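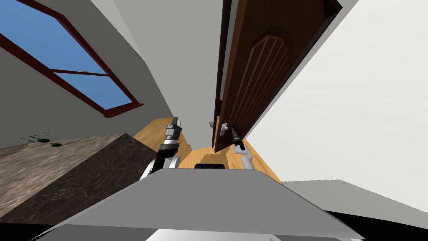
3 min read

I have been writing rules for door tasks since December, and I want to put them down in one place before I forget why some of them look the way they do. They are for simulated robots working in kitchens and hallways. A few would carry over to a real machine, but I haven't tested that and I'm not claiming it.

The first rule is about the word "open." At Relava we had a task called "open the door" and another called "close the door," and for months the two teams scored them differently. One team called a door open when the latch was free. The other wanted the hinge past a set angle. Both were reasonable, and the numbers couldn't be compared. So now every task sheet has to state the hinge angle at the start, the hinge angle that counts as done, and how long the door has to stay there. If any of those is blank, the sheet goes back.

The second rule is that the start state gets written down in full. Door, handle, both arms, base. Thirumalai Joseph pushed for this after he spent most of a week chasing a bug in the Kvaran planner that was only a door loaded a few degrees off from where the sheet said. I thought he was being fussy at the time. I have since changed my mind.

Third, contact. The gripper should touch the handle before it touches anything else on the door. Pushing on a panel with the wrist will often move the door just fine, and a learned policy will find that out very quickly. We log it as a separate outcome. It doesn't count as a failure and it doesn't count as a pass — it gets its own column.
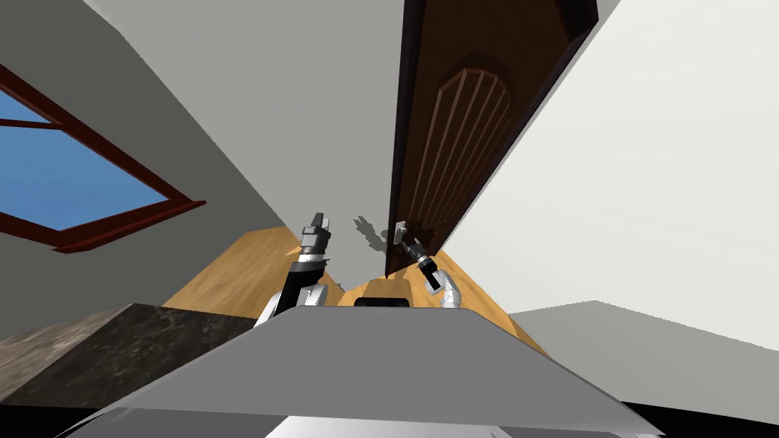 The arm that isn't doing the work needs a rule too. Ours says it has to hold clear of walls and counters by a margin fixed before the run, and that margin can't be changed between runs in the same batch. People tend to forget the idle arm. In our older logs it was the most common source of collisions, and most of the sheets didn't mention it at all.

Then there is the question of what the simulator lets you get away with. Sarmīte Navickas keeps a list for the Zandberg group of things that are allowed in the engine and shouldn't be allowed in a result. Fingers sinking into a handle is on there. So is a door that swings with no friction. I asked if I could borrow the list and she sent it over the same afternoon, with a note saying to check the friction values myself. I did, and two of them were wrong on our side.

We ran the old logs back through the new rules. There were 3927 episodes. Over 2000 had no usable end condition, so they can't be scored at all under the new sheet. That was a bad afternoon. We kept the files, but they are marked and they don't go into any table.
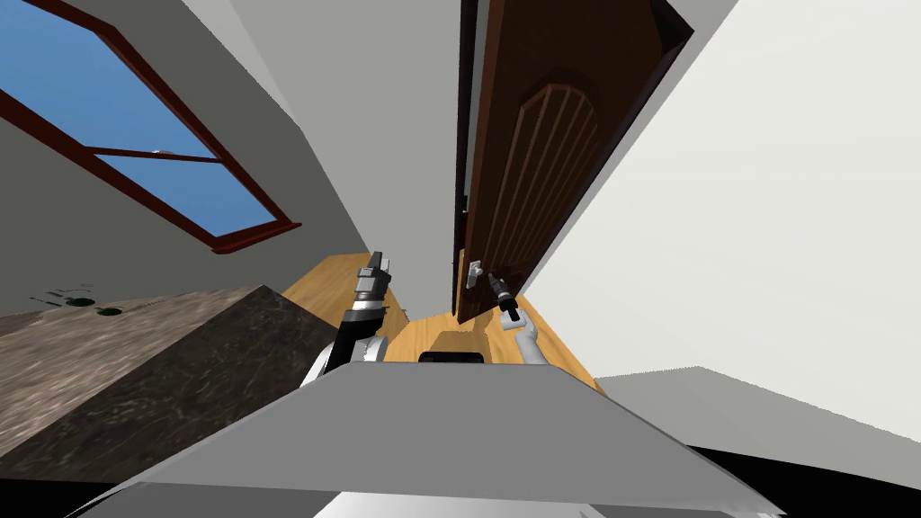 Last updated February 20, 2020

Camera rules came last and I'm still not happy with them. The current version says the view has to be recorded as it comes from the robot, with no leveling afterward. If the camera is mounted at a tilt, the footage stays tilted. Someone at Vindurau asked for straightened copies for a slide deck, and that's fine as long as the copies are kept out of the data folder.

The full sheet has nine fields right now. I would like to get it shorter, but each time I try to drop one somebody finds a run that needed it. The field for handle type is the next one I want to look at. Lever and knob are easy enough. Pull bars are a mess, and I don't have wording for them yet.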